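# Progress report to the Derlow fund: toy and game repair room, Skurnivholm

Oct 5, 2018

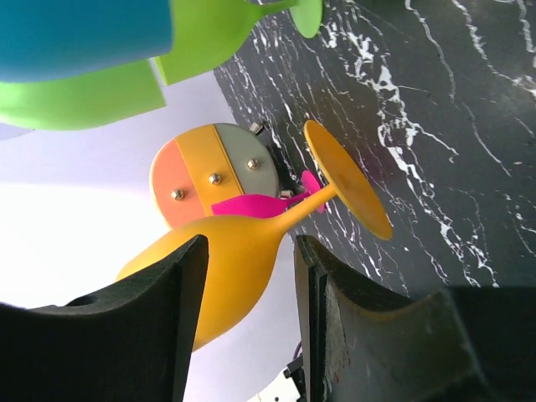
The repair room has now been open since January. This report covers the work on small toys and play pieces, which is the part paid for by the Derlow grant. The bicycle bench is funded separately and is left out.

## Work done

Most of what comes to us is play food, toy cups and goblets, stacking sets, board games and wheeled toys. Sets arrive mixed together in bags and boxes, so the first job is always sorting. We sort by kind first and by color second. Goblets and cups were the slowest group in the spring because the same shape comes in several sizes and colors, and a yellow one from one set is easily put away with another. We now keep one tray per color and match sizes afterward. That has cut the sorting time for a full box from a whole afternoon to 20 minutes.

Cleaning follows sorting. Hard plastic pieces go into warm water with dish soap and are dried on racks overnight. Anything with screws or metal parts is wiped by hand and kept out of the water. We lost a few pieces to rust in the first weeks before this rule was in place.

Repairs are mostly tightening, gluing and replacing missing screws. Stemmed pieces break at the foot more than anywhere else. Glue alone has not held well on the thin stems, and we have stopped lending out goblets mended that way. They go into the parts box.

## Lending

The lending shelf at the Chávez Street branch opened as planned. Borrowers may keep a set for 20 days and renew it once. Play kitchen sets go out the most, followed by building sets. Board games have been slow and we have moved them to a lower shelf where children can see the boxes.

Late returns have been fewer than we allowed for. Missing pieces are a bigger problem. A card listing the contents now goes out with each set, and the borrower checks it at the desk when the set comes back. It adds time at the desk on busy afternoons, but sets are coming back more complete than they did before the cards.

## Spending

The grant for this period was $3000. Shelving, trays and drying racks took the largest share. The rest went to hand tools, screws, glue and labels. The second label printer was not bought. The old one was fixed for $10 and works well enough.

## Delays

The Dendatden branch shelf is not open yet. The space was promised for the summer, but the floor there is still being replaced and no date has been given. The five sets put together for that shelf are packed and stored with us. If the wait goes past January we would like to lend them from Chávez Street instead and make up new ones later. Please let us know if the terms of the grant allow this.

## Next period

- Open the Dendatden shelf, or reassign its sets
- Replace the contents cards that have worn out with laminated ones
- Finish sorting the boxes left over from the summer collection
- Test a stronger glue on broken stems and feet before any more are thrown out

Receipts are attached separately.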